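Task demonstration (robotics)

Task demonstration is the practice of showing a robot how a job is done so that a control program, usually called a policy, can be fitted to the recorded motion. The demonstrator may guide the robot arm by hand, drive it by remote control, or do the work with their own hands while a camera at head height records it.
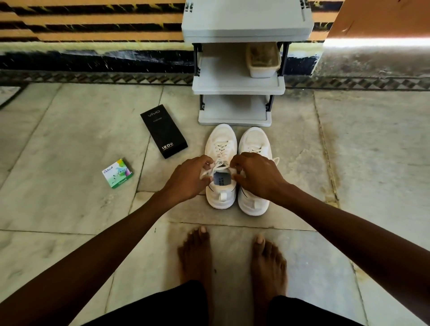
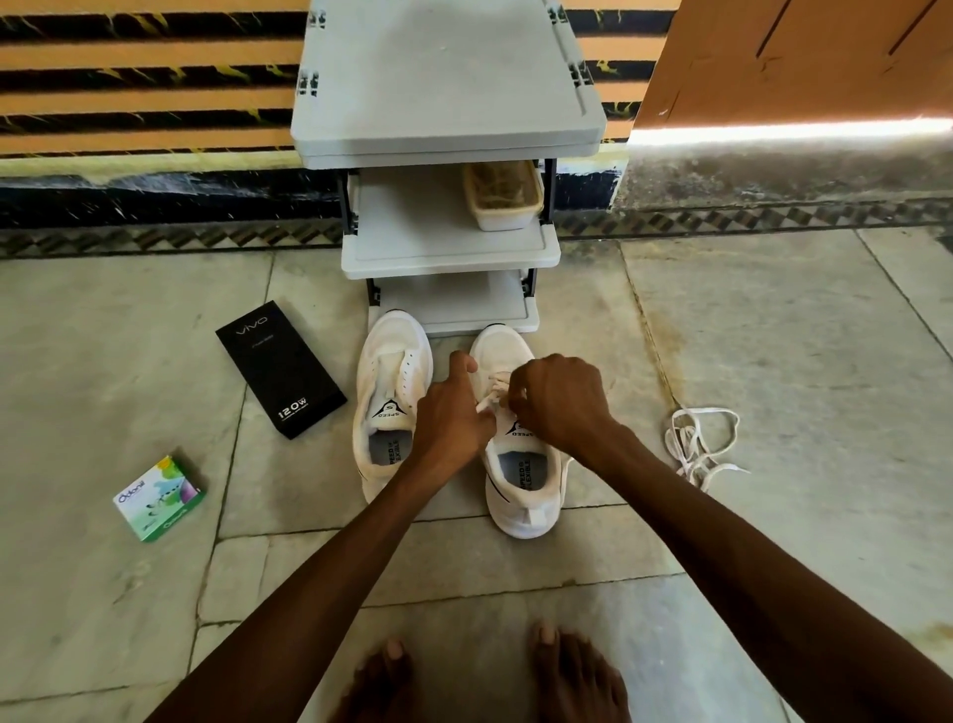
Lace handling on a pair of white sneakers, seen from head height. First picture: left shoe. Second picture: right shoe.

Methods

In hand guiding, also called kinesthetic teaching, the motors are set to a compliant mode and the demonstrator moves the arm through the task. Joint angles are stored directly, so no conversion is needed. The method suits single-arm work such as placing or wiping. It is poorly suited to tasks that need two hands, as one person can seldom steer two arms with enough precision.

In remote control, or teleoperation, the demonstrator moves a pair of leader arms or handheld controllers and the robot follows. The Stalo leader arm has 7 joints per side and a trigger for the gripper. Delay between leader and follower is the main source of error, and operators tend to slow down to compensate.

Bare-hand recording requires no robot during collection. Hand positions are estimated from the video and later mapped to the robot's joints, a step known as retargeting. Contact force is not captured and must be inferred or left out.

Shoelaces as a test task

Laces are widely used as a test of two-handed skill. A lace is thin, bends freely and often passes behind a finger at the moment it is pinched – a common cause of lost tracking. The task is normally split into stages: clearing the ends, crossing, forming loops and pulling tight. Each stage is labeled separately.

The Ovisetti protocol, drawn up by Brynhildur Mikkelsen, calls for 100 demonstrations per lacing pattern, divided among four demonstrators. Shoes stand side by side with the toes away from the demonstrator. Nearby household objects are left in place so that the policy does not come to depend on a bare background. Recordings in which a hand leaves the view for longer than 14 video frames are rejected.

Software

Zoëga is a labeling program used to mark stage boundaries. Flostus handles retargeting and accepts both teleoperated and bare-hand recordings, although the two are stored in different formats – mixed sets have to be resampled before training.

See also: Imitation learning; Motion retargeting; Teleoperation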